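The Oldest Bread in Vundska

The claim was painted over the door of Thambiah's in green letters: BREAD FROM THE SAME DOUGH FOR 615 YEARS. I stood under it in the rain with my suitcase and did not believe a word.

I had been sent by Birdie Kowalczyk, who edited a guidebook and was tired of getting letters. Every edition of the guide repeated what the bakery said about itself, and every year some reader wrote in to complain that it could not be true. Birdie wanted two paragraphs she could print without blushing. She gave me three nights in a hotel and the price of my dinners.

"Just find out how old the dough is," she said on the phone.

"How would anyone find that out?"

"You're the doubting one, Kumudini. You'll think of something."

The hotel was called the Greltetti and had a plaque of its own in the hall, which said that a queen had slept there. It did not say which queen. I asked the man at the desk and he told me it was the one with the bad leg.

I went to bed early and lay listening to a pipe knock. I have spent a good part of my life looking into things of this sort. I have been shown a tree that wept and a pond with no bottom, and I dropped a brick on a line into the pond and it stopped after the length of a bus. People are rarely cross when you tell them. They nod and go on saying what they said before.

In the morning I was at the bakery before it opened. There was a queue already, with its collars up, and when I asked the woman in front of me what was so good about the bread she turned and gave me a long look.

"It's fresh," she said.

Inside, it was warm and there was hardly room to turn round. The baker was Debashish Karunaratne, a big, slow man with flour in his eyebrows. There had not been a Thambiah in the place since his grandfather bought it, he told me, but you did not change a name like that. He had known I was coming. Birdie had written to him, which I could have done without.

"You want to see the mother," he said.

The mother was in the cellar, in a stone crock with a plate on top. He took the plate off. What was under it was grey and wet and smelled of apples and feet. He fed it while I watched, a scoop of flour and a jug of water, and stirred it with his arm in up to the elbow.

"So that flour is new," I said.

"Yesterday's."

"And yesterday you took some out?"

"Every day I take some out. That's the bread."

"Then how much of what's in there is 615 years old?"

He thought about it fairly. "None, I should say."

I wrote that down and thought I might be home a day early.

"But it never stopped," he said, putting the plate back. "There was never a day when it wasn't here. How old is the river?"

I said that nobody charged extra for the river. He laughed so much he had to hold the wall.

He gave me a roll to take away, the twisted kind they call a plullden, and would not let me pay. I told him I would have to put that in the article. He said to put in that it was a good one.

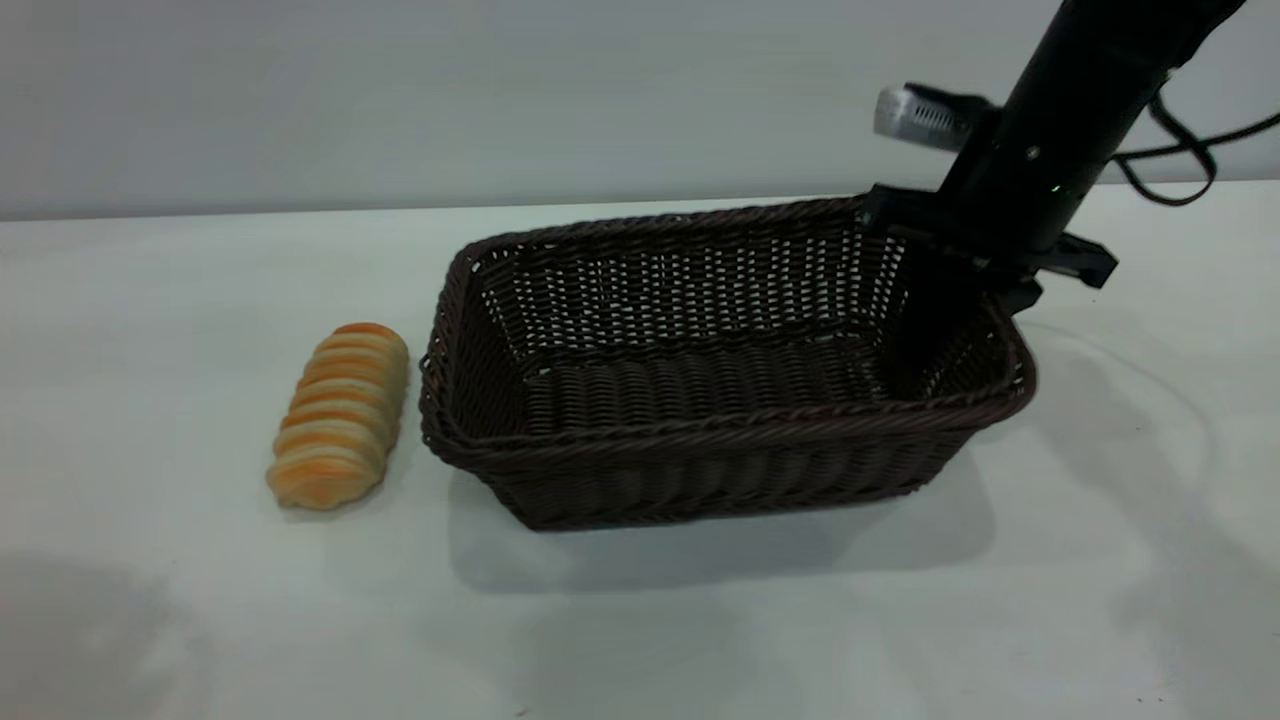 A plullden, the ridged roll they bake in Vundska.

The town records were kept above the fire station, up a staircase with a rope for a handrail. They were in the care of Sabina Bandara, who wore two cardigans and disliked me on sight. I asked for anything she had about the bakery. She brought out one box, very slowly, and then a second one when I had finished with the first.

I read for the whole day. There was plenty of bread in those boxes. There were fines for short weight, and a long quarrel about whose pig had got into whose yard. There was a list of what the town sent to a garrison one winter: 600 loaves, 38 barrels of salt fish, and a quantity of candles which the garrison said never came. What there was not, anywhere, was a crock. Nor was there a first year. The oldest paper that mentioned a baker on that street was a good deal younger than the sign, and it mentioned him only because he had fallen off a roof.

"Where does the number come from?" I asked her.

"Which number?"

"You know which number."

She took her glasses off and cleaned them on the inner cardigan. "It used to say six hundred," she said. "When I was a girl. Then it said six hundred and something, and it has gone up since. He repaints the last part when he remembers."

"But who said six hundred to begin with?"

"Somebody who liked the sound of it, I expect. Nobody starts with five hundred and eighty-three."

It was the first sensible thing I had heard in Vundska, and I told her so. She put the lids back on the boxes. Then, without looking at me, she said that if I wanted to know about the dough I should stop reading and go and see Ronaldo Salazar, and that he was usually in a temper before supper, so I had better go after.

He lived at the far end of the lower road in a house with its shutters closed. He was very old. He had been the bakery boy under Karunaratne's grandfather, and he let me in only when I said I did not want to buy anything, sell anything or hear about his health.

"The mother," he said. "You've seen it? How does it look?"

"Grey."

"Good. It should be grey."

I said I had been told there was never a day when it wasn't there. He did not answer. He got up and made tea, which took a long time, and I was not allowed to help. When he sat down again he had made up his mind about something, though I could see it had not been an easy decision.

"There were three days," he said.

It had been July, in a hot summer when he was fourteen. The old man had gone to bury a brother on the coast and left the boy to mind the crock. All he had to do was feed it, morning and night. And there was a girl, and there was the river, and on the third day he went down to the cellar and lifted the plate and it was pink.

"Pink is dead," he said. "Pink, you throw out. So I threw it out. I was sick in the yard and then I scrubbed the crock with sand."

"And started a new one?"

"In one night? You can't. It takes weeks to be any good." He drank some of his tea. "I went round the back doors. My mother kept a bit, to bake at home. Everyone did, they'd always taken some from the shop, it was no secret. I asked her for hers. Then my aunt. Then the woman with the goats. A cupful here and there. I put it all in the crock and fed it and sat up with it like a sick cow. When he came home he lifted the plate and smelled it, and he looked at me."

"He knew?"

"He said it wanted salt. It never had salt in its life." He put the cup down. "I don't know what he knew. I've had sixty-odd years to think about it."

I had it, then. I had the thing I had been sent for, in a witness's own words. I also had the objection to it, which came to me on the lower road in the dark, stepping round the puddles. If the back-door dough came from the shop in the first place, then what he had put in the crock was the same stuff he had thrown out. It had been living in other people's kitchens. So perhaps the line was not broken at all. And then perhaps his mother's bit had died too, one summer, and she had begged a cup from the aunt, and the aunt had got hers by leaving flour and water on a windowsill and keeping quiet. You could follow it back through every kitchen in the town and find a liar or a fool in each one, or you could find none. Old Salazar might have made the whole thing up. He had enjoyed the pink a little too much, I thought.

I slept badly. The pipe had stopped knocking and I missed it.

I went to the bakery once more, on the Tuesday, to say goodbye. Karunaratne was up a stepladder outside with a small pot of green paint, touching up a letter that had flaked. I held the ladder, as it did not look safe.

"Did you find out?" he asked.

"I found out that nobody knows."

"That's not much for two paragraphs."

"Has anyone ever told you anything different? About the crock?"

He went on with his letter. It was the R in YEARS, and he was making the leg of it too long. "Ronaldo tells me every Christmas," he said. "When he's had a glass. One year it was three days and one year it was a week. One year it was the cat."

"And what do you say to him?"

"I say it wanted salt." He leaned back to look at the R. "Is that straight?"

I said it was not. He seemed to think it would do.

What I sent to Birdie was dated 10th August and ran to a single paragraph. It said that the bakery was old, that the age over the door could not be supported by any record, and that visitors should come early as there was a queue. She rang me the same afternoon.

"Is that all? What about the dough?"

"It's fresh," I said, and she asked me whether I was feeling well.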